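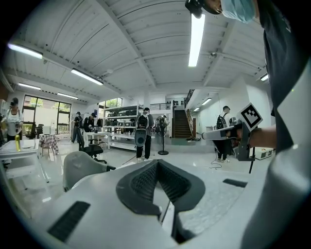 *Gripper in hand, light blue mask, dark gray shirt.*

# Workshop tips: old pocket and desk calculators

Shirley Sowerby, Pastau. Last changed 4 Jul 2024.

These are notes on cleaning and small repairs for calculators from the seventies and eighties. Most of it applies to any make. Where I mention a model, it's one I have worked on myself.

## Before you open anything

Take the batteries out first, then unplug the adapter. Leave a mains desk model unplugged overnight before you take the cover off, and keep your fingers away from the large capacitors even then. If the mains cord is cracked or sticky, stop there and have it replaced by someone who does that kind of work.

Put a light-colored towel on the table. Small black screws show up on it and they don't roll. I draw the outline of the case on a piece of cardboard and push each screw through the card at the spot it came from. The Serkier 2219 has two lengths of screw in the back, and a long one in a short hole will come up through the face.

Look under the rubber feet and under the label in the battery compartment before you decide the case is stuck. Warm the feet with a hair dryer on low and lift them with a fingernail. They will usually go back on with a dab of contact cement.

## Leaking batteries

Alkaline cells leave a white or bluish crust. Wear gloves and glasses. Brush off what is loose, onto newspaper, and then dab the contacts with a cotton swab dipped in white vinegar. Go over them again with a swab and clean water, then one with isopropyl alcohol, and let it all dry for a day.

If the spring is pitted, polish it with a strip of 4000 grit paper. If it's eaten through, cut a new one from a dead flashlight. I've done this on three Groleros now and all of them still run.

Check the wires too. The crust creeps up inside the insulation, and a wire that looks fine at the contact can be black an inch further up. Cut back to bright copper and splice in a new piece.

Old rechargeable packs are another matter. Don't run a calculator from its adapter with the pack missing unless the manual says you can. On some models the pack holds the voltage down, and without it the chip is gone in a second.

## Keys that bounce or don't answer

A key that gives two digits for one press has dirt on the contact. Try this before taking the keyboard apart:

1. Batteries out.
2. Press the bad key fifty times or so, straight down.
3. Batteries in, and try it again.

When that doesn't help, open the case and look at what kind of keyboard it is. Rubber sheet with carbon pads: wipe the pads with a dry lint-free cloth and the board with alcohol. No alcohol on the pads. Metal domes under tape: leave the tape where it is and put one drop of contact cleaner in at the edge. If the keyboard is held on with melted plastic posts, think hard about whether you need to go further — the posts snap and you'll be making new ones out of tiny screws.

## Cleaning the case

Mix 250 ml of lukewarm water with a few drops of dish soap. Wring the cloth out until it no longer drips. Do the case halves separately from the electronics if you have it open anyway.

- Gum from old price stickers comes off with cooking oil. Leave it ten minutes and wash with the soap mix.
- Don't use acetone anywhere on the case, and keep alcohol off printed key legends.
- Fine scratches in a clear display window can be taken down with plastic polish on a soft cloth. Mask the lettering around it.
- For dirt between the keys, a clean makeup brush works better than canned air.

## Printing models

Ribbons dry out but the spools are often a common size. Measure the width and the hub before you order. A ribbon that is only faint can be sealed in a bag overnight with a little stamp pad ink on it. The result is patchy for the first few feet and then evens out.

The paper rollers get hard and shiny. Scuff them lightly with fine paper and wipe off the dust. If the roller has turned to tar, as they do in the Grolero desk machines, scrape the shaft clean and slide on a piece of rubber fuel line of the right diameter.

## Storage

Batteries out, always, even for a week. Keep leatherette cases apart from the calculators — the lining crumbles and gets into the keys. A drawer in a heated room is fine. An attic is too hot in summer for the displays, and the dark patches that spread in from the corners can't be put right.

I go through my own drawer every March and switch each one on for a minute.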